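Can any robot clear a kitchen table yet? Asking before I spend money
Posted in Home & Appliances > Gadgets

Lumturie Petek
My brother-in-law has been telling me since December that I should stop complaining about the mess in our kitchen because "robots do that now." I have two teenagers and a table that collects bowls, spoons, mail, snack wrappers and stuffed animals belonging to people who claim to be too old for stuffed animals. I already own a Pralari floor vacuum. It cost me 195 dollars and it is good at eating shoelaces.

What I want is simple, or I think it is. Something with arms that will pick the dishes up off the table, put them by the sink, and throw out what is plainly trash. I don't need it to talk. Is there anything a normal person can buy, or am I being sold a cartoon? I'd also take a rental, if those exist.

Tayla Grimshaw
Short version: no, keep the teenagers.

Longer version. I work in a shop that uses two arms on a packing line, and people see them go and assume a kitchen is easier. A kitchen is much worse. Our arms pick up the same box from the same spot all shift long, and when the box shows up 18 millimeters to the left, everything stops and a light comes on and I walk over. Your table is never the same twice.

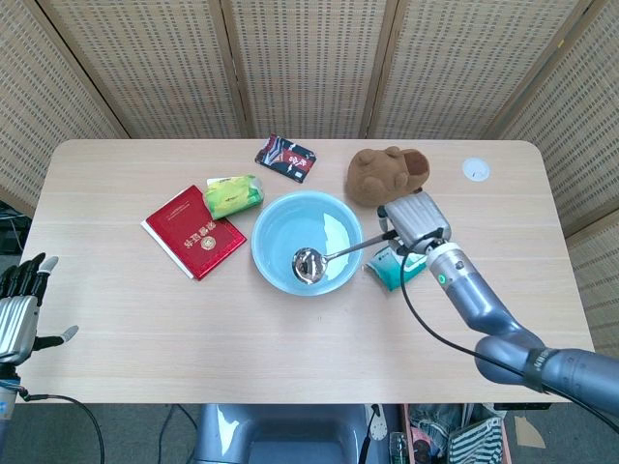 Take a ladle in a bowl. You grab the end of the handle without thinking about it, and you know the heavy part is at the other end and will swing. You know the bowl might come along for the ride if the cup catches the rim. A hand with fingers can get hold of a handle these days, and I've watched it done. Getting hold is the first two seconds of the job. Then it has to lift, keep the thing level in case there's soup in it, find somewhere to set it down, and do all that again with a floppy packet that weighs nothing and slides when you touch it.

The trash part is harder still. Is a shiny snack bag empty or is somebody saving the last four chips? You can't tell from across the room and neither can a machine - and in my house a wrong guess starts a fight.

If you want to spend the money anyway, buy a second dish rack and a bin that sits right next to the table. I did that and it helped more than anything with a plug.

mavar_fan_29
just get a Mavar. my cousin has one and it does everything

Tayla Grimshaw
Your cousin's Mavar is a dishwasher. You still have to load it.

mavar_fan_29
ok but it does the dishes

Lumturie Petek
Thanks Tayla. I read your answer out loud at dinner and my son said he could do the table for 60 dollars a month, so at least there's a quote to compare against. I offered him the vacuum.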